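Status: still slower than a bored apprentice. Last revised 2024-07-11.

# Grukix bench notes

Grukix is a set of recorded attempts at getting a robot arm to do the sort of work a computer repair shop hands to whoever started last. Seat a processor, fit a stick of memory, try not to drop either into the case. The dataset was put together at Grarkstead by Aled Rosser and Dilek Soylu, who between them own far too many screwdrivers.

## What's in it

- 200 attempts, each with joint positions, gripper state and video
- 4 tasks: `cpu_pick`, `cpu_seat`, `ram_pick`, `ram_seat`
- a plain text note per attempt, of varying politeness

The tower lies on its side with the panel off, and the loose parts wait in a grey printed fixture beside it. Every part has its own pocket, a courtesy no real repair bench has ever extended to its staff. The arm reaches into the case from above - past the cables, which are the real opponent.

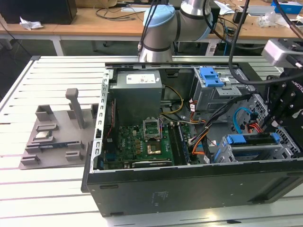 Venla Hakala, after reading the first draft of this file, wrote back that a job with the parts laid out in neat order and the socket already open is about as much like a repair as a frozen dinner is like cooking. She'd want to see the arm find a dropped screw under a desk before she let it near her own machine. Her objection has been filed under Known Limitations, where it has plenty of company.

## Known limitations

- Cables are not modelled. They go where they like.
- `ram_seat` is labelled `ok` only if both clips close. Expect few of these.
- Lighting was whatever the ceiling offered that day.
- Attempts stop at 60 seconds, by which time a person would have finished and put the kettle on.
- 9 attempts have no depth stream. They're listed in `missing.txt`.

## Can it fix my computer?

No. It can sometimes pick up a part and take it to the right neighbourhood. We're quite proud of the neighbourhood.

## Colour and units

Video is 8-bit colour, uncorrected. Distances are in millimetres, angles in radians. The May release used centimetres in `ram_pick` - please don't mix the two.

Corrections go to Dilek.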